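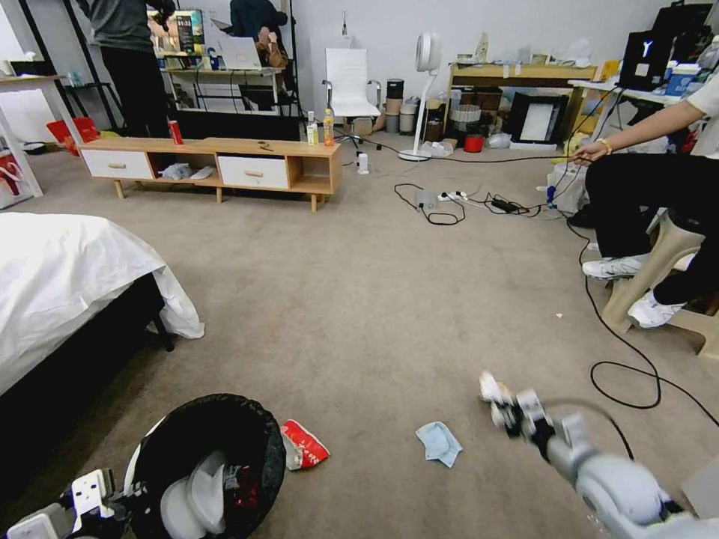
Trash pickup at the Pudel open day, with the bin on the left and the gripper over the carpet.

I went to the Pudel open day on 27th February. Pudel is a small group that works on robots for the home. They rent space above a print shop, and one of their rooms is set up like a bedroom and living room run together. I had signed up through a mailing list and got a short email back with an address and a request to wear shoes that weren't muddy.

There were 18 visitors, let in by groups so the room didn't fill up. I was in the second group. We left our coats in the hallway and were given coffee and a printed sheet with the running order. The sheet listed 3 demos: folding a towel, setting out cups, and picking up trash. The towel demo had been moved to the afternoon, so my group got the cups and the trash.

The cups went fine and I don't have much to say about them. The robot put them on a tray, one by one, at a speed that gave people time to talk. The trash demo was the one I had come for, so I moved up closer when it began.

The job is simple to explain. There is litter on a carpet and a black bin next to the bed. The robot has two arms and has to get the litter into the bin. The litter was normal stuff: a snack bag, a brown paper bag, a face mask, a bit of tissue. Lotte Verhoeven, who ran the session, told us the team does not use special test objects for this. They use whatever is in the kitchen trash that week, as long as it isn't food.

She also talked about why it is harder than it sounds. A box has sides and a top and stays the same shape. A crumpled bag is a different shape every time it is dropped. The gripper can close on a corner of it and still come up with nothing, and a camera has trouble telling how high off the floor the thing is. A face mask is worse because it is so thin. I had not thought about any of this before. At home I just bend down.

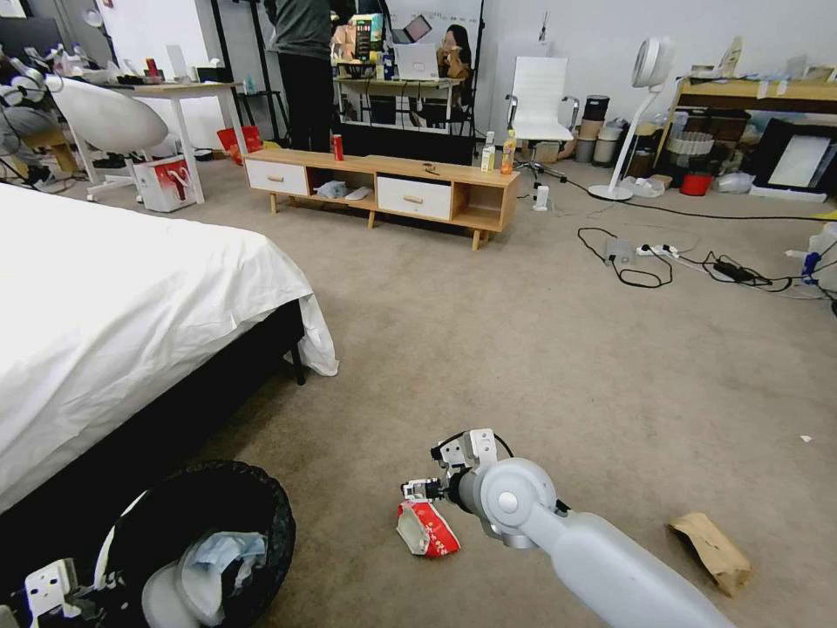
Somebody in my group asked why it comes down so slowly for the last few inches. Lotte said the carpet is the reason. If the fingers hit a hard floor you hear it and you see it, but on carpet they can sink in and drag, and then the whole arm is pushing on something it can't move. So they keep the speed low near the floor. She said an earlier version of the software wore a bald spot in a rug at their old place, and they lost part of a deposit over it.

The same person asked about the cables, and whether the robot would try to throw one away. Lotte said that was a fair question and that cables are on the list of things it is supposed to leave alone. She would not promise it for every cable in every house.

I asked how many tries they had logged on trash pickup. The answer was 199 for the current version, with the numbers kept in a spreadsheet anyone on the team can edit. I asked for the success rate too. She said they were still arguing over how to count a piece that gets into the bin on the second attempt, and she would rather give no number than a bad one. I thought that was reasonable. 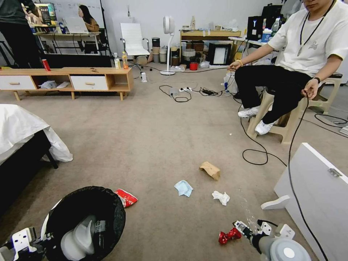 Gripper open next to a piece of red litter. The mask, the tissue and the paper bag are farther out on the carpet.

After the demo there was time to ask questions in the hallway. I spoke for a while with Oldřich Kratochvíl, who works on the grippers. He said the fingers are the part they change most often, and that the current set is the eighth. The early ones were too stiff for anything flat. He let me hold one from an old set, and it was lighter than I expected. He had come over from a company called Clesteteck, where he worked on packing lines, and he said the big difference is that on a packing line you get to choose the floor.

I asked both of them when a person might buy something like this. Neither would give a year. Oldřich said he would want one that could do a whole room without anyone standing by, and that they are not there yet.

A few practical notes if you plan to go to the next one. Parking on the street is limited to two hours, and the lot behind Giannakopoulos is for customers only. I walked from the bus stop and it took 8 minutes. The stairs are steep, and there is an elevator if you ask at the print shop counter. The coffee was good. Lotte said the next open day would be announced on the same mailing list and that the towel demo would go first.

Contact | Copyright Womano Notes, all rights reserved | Back to top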